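Household Automation Forum > Chores and Small Tasks
Thread: Sorting fine jewellery – is any machine ready?

Reply 1
Posted by Ramthorpe_Desk, 852 posts

Members are invited to comment on whether a domestic machine can yet be trusted to put away fine chains. Our repair counter at Ramthorpe does this work by hand every evening in October, when returns are heaviest. The box in question has five compartments and a hinged lid.

The picture shows the stage at which most of the difficulty arises. Silver and gold-toned pieces share one of the small compartments, and a thin chain still lies on the table.

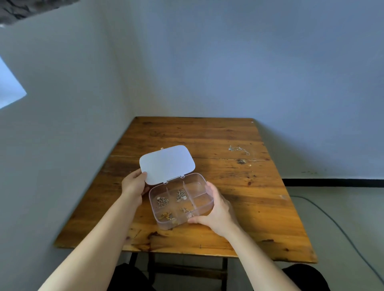

Reply 2
Posted by Flollulell

I would submit that the lid is the lesser problem. An Arkex arm opened a similar box for us in 3 attempts out of 5. It could not lift a single chain from a knot without bringing the others with it.

Reply 3
Posted by benchwork_north

I must disagree with the previous member. A chain lying by itself on a flat wooden top is a fair task for present machines. Untangling should be treated as a separate chore and judged separately.

Reply 4
Posted by Flollulell

The distinction is accepted, but a household will not make it. The owner wishes the whole box to be put in order.

Reply 5
Posted by Ramthorpe_Desk

Both points are noted. We shall repeat the trial with the Wei gripper, loose chains first and knots second, and report in this thread. Members with results for clasps are asked to add them.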